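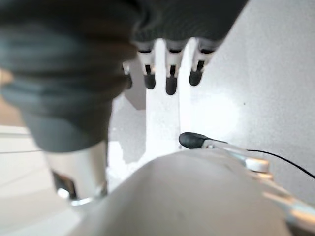
第4章　室内の表面と手入れ

4.1　この章で扱うこと

住まいの手入れは、床や壁といった建物の部分と、その中に置かれた物とに分けて説明されることが多い。前章までは本書もこの分け方に従い、床、壁、建具、水まわりの順に見てきた。第4章では分け方を変え、表面の性質から室内を見直す。厚手の布の覆いと陶器の筒と塗装した壁は、用途も置き場所も違うが、同じ部屋にあれば同じ空気に触れ、同じほこりをかぶる。汚れ方に差が出るのは、おもに表面の違いによる。

章の前半では、厚みのある布、編み地、中綿入りの布など、やわらかい表面を取り上げる。後半では、つやのある容器や金属の輪がついた器具など、硬い表面を取り上げ、最後に壁と光の関係に触れる。洗剤の成分については第6章でまとめて述べるので、ここでは必要な範囲にとどめる。

本章の事例の多くは、集合住宅「ビルトスリー」（Biltosley）で行われた手入れの記録から採った。記録をつけたのは、当時この建物の管理を担当していたブランディーヌ・ルブラン（Blandine Leblanc）である。記録は部屋ごとではなく品目ごとに並べられていて、項目の総数は2807にのぼる。本書で引用するのはそのごく一部で、文体は教科書に合わせて改めた。入居者の氏名にあたる部分は除いてある。

用語について先に断っておく。本章で「表面」というときは、目に見える外側の層を指す。布の場合は糸の表だけでなく、毛羽や編み目のすきまも含める。「汚れ」は、表面に付いて見た目や手触りを変えるもの全般を指し、ほこり、皮脂、水あか、かびを区別するときはそれぞれの名で呼ぶ。「手入れ」は、掃く、払う、拭く、洗う、干す、しまうまでの作業を含む。修理は含まない。

4.2　やわらかい表面

4.2.1　厚みとひだ

厚手の布は、置かれた形のまま落ち着く性質がある。中綿の入った上掛けや太い糸で編んだ覆いを家具にかけておくと、重みで下がった部分に丸みのある折れができ、その谷にほこりがたまる。薄い布ならば少しの風や人の動きで折れの位置が変わるが、厚い布ではほとんど変わらない。同じ谷が長く谷のままになるので、汚れは筋状に残りやすい。

畝のある編み地も同じように考えてよい。畝の山は手や衣服にこすられて毛羽が立ち、谷には細かいほこりが入る。表だけを粘着テープで掃除していると、山の毛羽は取れるが谷のほこりは残る。山と谷の差が大きい布では、畝に沿ってブラシを動かし、そのあとで裏から軽くたたく。畝に対して直角に強くこすると、糸が引き出されて編み目がゆがむ。

濃い灰色や紺の布では、白っぽい綿ぼこりが目立ち、皮脂の汚れは目立たない。生成りや白の布では逆になる。色の濃い覆いは、ほこりを取ればきれいに見えるため、洗う時期が遅れがちである。ルブランの記録にも、見た目に変わりがないという理由で洗濯が一季節延ばされた濃色の覆いが何度も出てくる。こうした品では、見た目で判断せず、手で触れたときの重さやべたつき、においで判断する。

縁の部分にも注意がいる。縁を丸く縫い込んだ布は、布が重なって厚くなるため、中心部より乾くのが遅い。洗ったあとに中央だけを触って乾いたと判断すると、縁に湿り気が残る。乾き具合を確かめるときは、縁の最も厚いところを指ではさむとよい。

4.2.2　日常の手入れ

やわらかい表面の日常の手入れは、ほこりを落とすこと、位置を変えること、風を通すことからなる。洗うのは日常の手入れに入れない。洗濯は布に負担をかける作業で、回数が増えれば中綿は片寄り、編み地は伸びる。

ほこりを落とすときは、窓のある側で行い、布を持ち上げて下の面から先に払う。上から払うと、落ちたほこりが下の折れに入る。大きな布で持ち上げにくいものは、端から順に折り返しながら払い、折り返した面を内側にしてたたんでいく。たたみ終えたらそのまま向きを変えて広げ直すと、それまで谷だった部分が表に出る。

位置を変えるというのは、かけ方や向きを替えることである。椅子の背や棚の上にかけた布は、上下を入れ替えるだけで傷みの偏りが小さくなる。日の当たる窓辺では退色の偏りもおさえられる。ビルトスリーの談話室では、長椅子の覆いの向きを替えた日を小さな布札に書いて裏に縫いつけていた。札は洗濯のときに外さず、字が薄くなったら上から書き足していたという。

風を通すには、布と壁のあいだを空ける。厚い布が壁に触れていると、壁の側に湿気がこもる。冬の外壁側ではとくにそうで、春に布をどけてはじめて壁紙の変色に気づくことがある。触れている面がある場合は、朝の換気の時間だけでも布を手前に引いておく。

4.2.3　洗いと乾燥

洗う前には必ず表示を確かめる。表示が取れている、または読めない場合は、水洗いできないものとして扱うのが安全である。編み地と中綿入りの布を一緒に洗うことは避ける。水を含んだときの重さが違い、脱水のときに軽いほうが引っぱられる。

湯の温度は、表示に上限があればそれに従う。40度までと示された布は、給湯の設定をそのまま40度にせず、やや低くしておく。洗濯槽に最初に入る湯は配管の中で冷めているが、そのあとの湯は設定どおりの温度で出るためである。

汚れの強い部分は、全体を洗う前に処理する。薄めた中性洗剤を白い布に含ませ、汚れの外側から内側へ向けて押さえる。こすらない。押さえた布に汚れが移らなくなったら、水だけを含ませた別の布で同じように押さえ、洗剤を移し取る。濃い色の布では、目立たない裏側で色が落ちないか先に試す。

乾燥は、平らに広げるか、竿を2本使って布をまたがせる。竿が1本だと、折れた部分の内側どうしが触れて乾かない。中綿入りのものは途中で何度か手のひらではさんで軽くたたき、綿のかたまりをほぐす。編み地は竿に長くかけておくと自分の重みで縦に伸びるので、大きいものほど平干しが向いている。

記録から　居間の覆い

次の記録は、灰色の厚い覆いについてのものである。

「居間の長椅子にかけてあった覆い。濃い灰色、厚手、畝あり。前の冬からかけたまま。表にほこりは少ない。背の裏側にあたる部分を返すと、谷にそって綿ぼこりが詰まっていた。ブラシで取る。においはなし。縁の縫い目が一か所ほつれていたので糸で留める。洗いは4月に回す。かけ直すときに前後を入れ替えた。」

この記録では、ほこりを取ったあとに洗うかどうかを決めている。順序としてはこれが正しい。ほこりの詰まった布をそのまま水に入れると、綿ぼこりが水を含んで編み目にからみ、乾いたあとも取れにくくなる。また、ほつれを先に留めてあるのもよい。ほつれは洗濯のあいだに広がる。

4.3　硬い表面

4.3.1　つやのある容器

つやのある表面は、汚れが奥へ入り込まないかわりに、わずかな汚れでも見えやすい。指の跡、水滴の跡、拭いたときの筋は、光を反射する面にはっきり出る。白い容器では、跡そのものの色よりも、跡のところで反射が乱れることによって汚れが目に入る。そのため、正面から見てきれいでも、横から光を当てると跡が残っていることがある。

円筒形の容器を拭くときは、縦に拭いてから横に一周させる。最初から横に回して拭くと、拭き始めと拭き終わりの境に筋が残る。布は乾いたものと固く絞ったものを用意し、湿った布で汚れをゆるめ、乾いた布で水気を取る。つやのある面を研磨剤入りの洗剤で磨くと、細かい傷が入ってつやが落ち、次からは汚れが傷に残る。いったん失われたつやは家庭の手入れでは戻せないことが多い。

容器の素材が分からないときは、軽くはじいて音を聞く、持って重さをみる、底の仕上げを見るといった方法で見当をつける。陶磁器では、底にうわぐすりのかかっていない部分が残っていることが多い。樹脂では成形の跡や継ぎ目が見つかることがある。塗装した金属では、縁のすれたところに下地が出ている場合がある。それでも分からなければ、どの素材にも使える方法、つまり水を固く絞った布とやわらかい乾いた布だけで手入れをする。

4.3.2　金属の輪と継ぎ目

筒形の器具や容器には、胴の端に金属の輪をはめたものがある。輪は胴を補強したり、部品どうしをつないだり、ただ飾りとして付いていたりする。役目は違っても、手入れで問題になるのは輪そのものより、輪と胴の境目である。

境目には細いすきまがあり、胴を拭いたときの水が入る。入った水は外から見えず、乾くまでに時間がかかる。水あかは境目にそって白い線になり、金属が鉄であればさびの線になる。さびは水とともに胴の側へにじみ、白い胴では茶色の筋として目立つ。

境目を拭くには、薄い布を指先に巻くのではなく、へらや割りばしの先に巻く。指では太すぎて、布がすきまの手前で止まる。金属のへらは胴に傷をつけるので使わない。布を境目にあてたら、力を入れずに器具のほうを回す。回せない器具では、短い距離ずつ布をずらし、同じ面を使い続けないようにする。

光沢のある金属は、仕上げによって手入れが変わる。めっきのものは磨きすぎるとめっきが薄くなり、下の金属が出る。無垢のステンレスであれば、仕上げの目に沿って磨くことができる。見分けがつかなければ、めっきとして扱う。銀色であることだけを手がかりに素材を決めてはならない。

電気を使う器具では、拭く前に電源を切り、プラグを抜く。照明器具のように熱をもつものは冷めるまで待つ。すきまに洗剤を直接吹きつけることは、どの器具でも避ける。洗剤は布につけてから使う。

4.3.3　やわらかい物と硬い物が接するところ

室内では、布と硬い物が上下や左右に接して置かれることがある。棚から垂れた布の下に容器を置く、器具の上に覆いをかける、といった置き方である。この接するところには、ほかの場所とは違う汚れ方が出る。

布の下にある容器は、上からのほこりを受けにくい。そのかわり、布の毛羽が落ちる。毛羽は静電気でつやのある面につきやすく、乾いた布で拭くとかえって集まることがある。固く絞った布で先に拭くと取りやすい。反対に、容器に残った水気は布の縁に移り、縁に輪じみをつくる。容器を拭いたあとは、水気がなくなってから布を元の位置に戻す。

濃い色の布が白い面に長く触れていると、色が移ることがある。湿気の多い季節や、洗ったばかりでよく乾いていない布では起こりやすい。陶磁器の面であれば移った色はたいてい拭き取れるが、樹脂や塗装の面では残る場合がある。新しい布を使い始めるときは、湿らせた白い布で裏をこすり、色がつかないかをみておく。

熱をもつ器具には布を触れさせない。これは汚れではなく火災の問題で、例外を設けない。器具に覆いをかけたまましまう場合も、電源が抜いてあることを確かめてからかける。

記録から　洗面所の筒

「白い筒形の容器。つやあり、下に銀色の輪。輪の上に白い線。酢は使わず、湿らせた布を巻いて時間をおく。竹べらで拭くと大部分が取れた。輪の下に残ったものはそのままにする。上の棚の布が容器に触れていたので、布を短く折り返した。」

酢を使わなかったのは、輪の素材が分からなかったためと考えられる。水あかに酸は有効だが、金属やめっきの種類によっては変色を起こす。残ったものをそのままにした判断も参考になる。一度で取りきろうとすると力が入り、輪がゆるんだり、胴に傷がついたりする。

4.4　壁と光

4.4.1　明るい壁の見え方

白や淡い灰色の壁は、光の当たり方で印象が変わる。正面から均一に光を受けているときは、浅い凹凸も薄い汚れも見えない。窓や照明の光が壁に沿って斜めに入ると、同じ壁に塗りむらや手の跡が現れる。壁の点検は、昼間の自然光だけで行わず、懐中電灯を壁に近づけて横から照らす方法を併用する。

強い光が入る場所では、逆に明るすぎて汚れが見えなくなる。窓のすぐ脇や照明の真下がそうである。まぶしい部分と影になった部分が隣り合っていると、目は明るいほうに慣れ、影の中の汚れを見落とす。こうした場所では、カーテンを引くか照明を消して、明るさの差を小さくしてから見る。

布の陰になった壁も見落としやすい。影の色と汚れの色が近いと、目だけでは区別がつかない。布をどけたときに形が残っていれば汚れ、消えれば影である。単純な確かめ方だが、どけずに済ませてしまうことが多い。

4.4.2　壁の拭き方

壁を拭くときは、乾いた状態でほこりを取ってから水を使う。ほこりの残った壁に水をつけると、ほこりが泥になって下へ流れ、縦の筋を残す。水拭きは下から上へ進め、最後に上から下へ乾拭きする。上から水拭きを始めると、垂れた水が乾いた面に筋をつけることがある。

塗装の壁では、つや消しの面ほど拭き跡が出やすい。強くこすると、その部分だけがなめらかになって光り、汚れが落ちても跡が残る。広い面の一部だけが汚れている場合は、汚れた部分から周囲へ向けて力を抜きながら拭き、境をぼかす。

細かい凹凸のある壁紙では、布よりもやわらかいブラシのほうがよい。布の繊維が凹凸に引っかかり、白い毛羽として残るためである。継ぎ目の近くでは、継ぎ目に沿って動かす。直角に動かすと端がめくれる。

壁の手入れのあいだ、近くの布と容器は離しておく。離した物は、そのまま戻さずにそれぞれの手入れをしてから戻すと、同じほこりを二度払わずに済む。ビルトスリーでは、この順序を部屋の入り口に貼った紙に書いていた。貼り紙の日付は2025年1月20日で、文面は次のとおりである。

窓を開ける
布を外して廊下側で払う
棚の物を台に移す
壁を乾いた道具で払い、下から拭く
棚を拭き、乾くのを待つ
容器を拭いて戻す
布の前後を替えて戻す
窓を閉める

4.5　湿度としまい方

季節の終わりに布をしまうときは、晴れた日の続いたあとに行う。室内の湿度が80パーセントに達しているような日には、表面が乾いて感じられても中綿は湿り気を含んでいる。湿度計がない部屋では、窓ガラスの内側の曇りや、紙の波打ちを目安にする。

しまう容器は、布の量に対して余裕のあるものを選ぶ。押し込むと折れ目が強くつき、中綿がつぶれる。つぶれた綿は次に使うときに広げても戻りきらないことがある。重い布を下、軽い布を上に置き、編み地はつるさずにたたむ。たたんだ折れ目には薄い布を丸めてはさんでおくと、筋がつきにくい。

硬い容器や器具をしまう場合は、金属の輪や継ぎ目の水気がなくなっていることを確かめる。布で包むときは、洗って糊のついていない綿布を使う。密閉できる袋は湿気を外から入れないが、中の湿気も外へ出さない。乾いたかどうかに自信がもてない物は、袋に入れず、箱のふたを少しずらして置いておく。

しまった物には、品名と手入れをした月を書いた札をつける。札には、直したところと残した汚れも書く。残した汚れが書いてあれば、次に取り出した人が新しい汚れと取り違えることがない。

次の4.6節では、布の種類ごとに、ここで述べた手順をさらに細かく見る。はじめに中綿入りの上掛けを取り上げ、続いて太い糸の編み地、毛足のある敷物へ進む。節の表に用いる記号は巻末の一覧にまとめてある。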